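Forum > Workspaces > Show Us Your Office
Thread: We moved in and I love this room (chairs, lamps, floor, all of it)

udari_desk
November 12, 2021

So we finally have the second floor in Premcombe and I can't stop talking about it, sorry to everyone who got this by text already. Dark wood-grain floor the whole way, white walls, and no carpet tile anywhere! The old place had that blue stuff that ate casters.

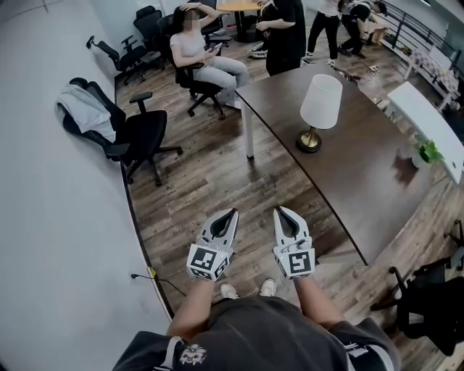 2 min read

The black chairs by the wall are what I'm most pleased with. They were a job lot from a dentist's office that closed in August, $40 each, and the mesh backs are in great shape. I sat in every single one before I paid. Right now they live along the left wall when people aren't at a desk, and whoever needs one rolls it over. Yes, there's a jacket on the nearest one. There is always a jacket on that one.

What I want from you all: do I leave them along the wall or give everybody a fixed spot? And what do I do about that black cord down by the baseboard?

mesh_or_bust
Oh nice!! Mesh backs at that price is a steal. Check the gas lifts though. Mine from a similar sale started sinking after a couple of months and a new cylinder cost me more than the chair did.

Leave them loose. We did fixed spots and everyone got weird about "their" chair.

Sutanto
Disagree with mesh_or_bust. Fixed spots, every time. A chair gets set up for one body, and if it rolls around the room all day you're fiddling with the height and the arms every time you sit down. My back was a mess until I put tape with my name on mine.

Cord: flat cord cover, the stick-on kind. Paint it white and it disappears.

mesh_or_bust
Tape with your name on it is exactly the weirdness I'm talking about lol

Juwita Setiawan
Can we see the windows? You mentioned windows and then posted chairs.

udari_desk
Ha, fair. Windows coming up, and the ceiling, which I could go on about all day. We're a bit over 1000 square feet and the beams make it feel like double that. The landlord offered to box in the pipes and I said please don't.
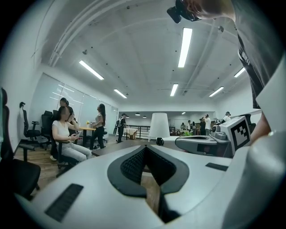

Blinds down, lights up, lamp on the dark table.

Those blinds are translucent so you still get a ton of daylight with them closed. I picked up the little lamp with the white cone shade myself and I keep moving it from table to table because I can't decide who deserves it.

Juwita Setiawan
Oh that's lovely. All those tall windows in a row! I'd be over there with my phone too. The pendants way in the back are sweet, is that the kitchen end?

udari_desk
Coffee end, yes! No real kitchen, just a counter and a kettle.

tader
Going to be the grump. Beautiful room, but that's a lot of fluorescent tube overhead. I worked under lights like that for years and went home with a headache every night. If the windows are that good, try switching off the row nearest to them until the afternoon.

Also with a hard floor and exposed ceiling, how's the echo?

udari_desk
Echo is real, I won't lie. Phone calls carry. I'm looking at a rug, budget around $100, probably for the coffee end first.

Sutanto
A rug that cheap will be thin and it'll curl under the casters. Put the money into felt panels.

mesh_or_bust
Or a rug where there are no casters, like she said, the coffee end. Rugs are great. Let the woman have a rug.

tader
Curtains would do more than either. But then you lose the blinds, and I wouldn't touch those.

udari_desk
Blinds stay. Ordering a cord cover tonight, and I'll try the lights thing tomorrow morning. Still undecided on the chairs, so keep arguing please, I'm enjoying it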